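Cleaning a rope toy my dog guards

Posted in Dogs > Behavior and Care

Riet Willems
We have a four-year-old Jack Russell mix, Masari, who came to us in June. He is easy on walks and fine with visitors, but he growls over his rope toys. Food is no problem. I can pick up his bowl while he is eating and he just waits. With a rope he goes stiff, puts his head down over it, and if I step closer he growls. He has not bitten anyone.

The trouble is that the ropes get filthy and I need to take them away to wash them. Last Saturday my husband simply grabbed one and Masari snapped at his sleeve. We have been told to take it from him firmly so he learns who is in charge, and also told to throw all the ropes out. He loves them and I would prefer to keep one or two. What should we do, and how often does a rope need washing anyway?

Kenji Haddad
Small dogs are the worst for this, people let them get away with everything. My aunt's terrier ran the whole house. Just don't give him the rope. If he has no rope he can't guard it. We gave ours a rubber ball from Drullov and he has had it for years, you only rinse it.

Hilde Goossens
Please don't take it from him by force. Growling is a warning, and a dog who gets punished for it may skip the growl the next time and go straight to the snap. Your husband already got a small taste of that.

What worked with my two was trading. Start with a toy he does not care much about. Give it to him, wait a minute, then hold a piece of chicken near his nose. When he opens his mouth, say "drop" and give him the chicken. Then — and this is the part people leave out — give the toy back. Do it a few times a day and stop while he is still keen. After a week or two move up to a toy he likes more, and leave the rope for last. If he stiffens at any stage, you moved too fast, so go back to the easier toy.

While you are training, keep the ropes in a closed cupboard and don't leave one lying on the floor. If you have to remove one before he is ready, toss a handful of treats into another room, close the door behind him and pick it up then. No reaching over his head. If children visit, the ropes stay in the cupboard, no exceptions.

If he growls at you from a distance, or it spreads to the couch or his bed, get a trainer who works with rewards. I would also have the vet check his teeth. A sore mouth can make a dog touchy about anything he chews.

Ward Verschueren
Agree with Hilde on the trading. On the washing question, I do ours once a week, more often if it has been outside. Soak it in hot water with a little mild dish soap, squeeze it through a few times, and rinse until the water runs clear. Dogs swallow whatever soap is left in there. Then hang it up and let it dry all the way through, which takes longer than you think with a thick one. A rope that still smells after washing goes in the trash.

Check the ends too. Once it starts shedding long threads I cut them off, and when the knots loosen or a strand comes apart I throw the whole thing out. Swallowed string can block the gut, and that means surgery. I only let ours have the rope when someone is in the room.

I keep two and swap them, so one can be drying while the other is in use. With a dog like yours that also gives you something to trade with.
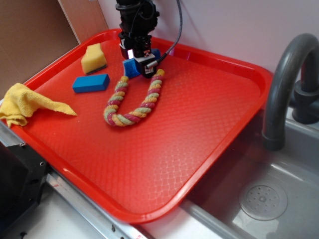
Two of the same kind is best, by the way. Mine ignored the second one for days when I bought it in a different thickness, and kept looking for the old one.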